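Folding Season

By Duygu Kahraman

I do all my folding on the bed. There's a perfectly good table in the next room, but a big plaid duvet cover gives me squares to aim for, and I'm the sort of person who aims (my sister just balls everything up and shuts the drawer fast!).

Knits go first, always flat, sleeves tucked in behind, then in half and in half again.
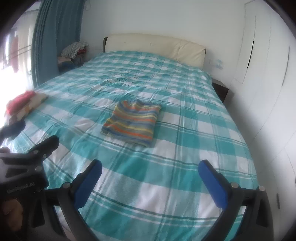 Hangers are for shirts. I hung up a striped sweater one February and by spring it had shoulders like a linebacker – never again. Fluffy things get a looser fold, and anything navy goes near the window where I can check it for lint.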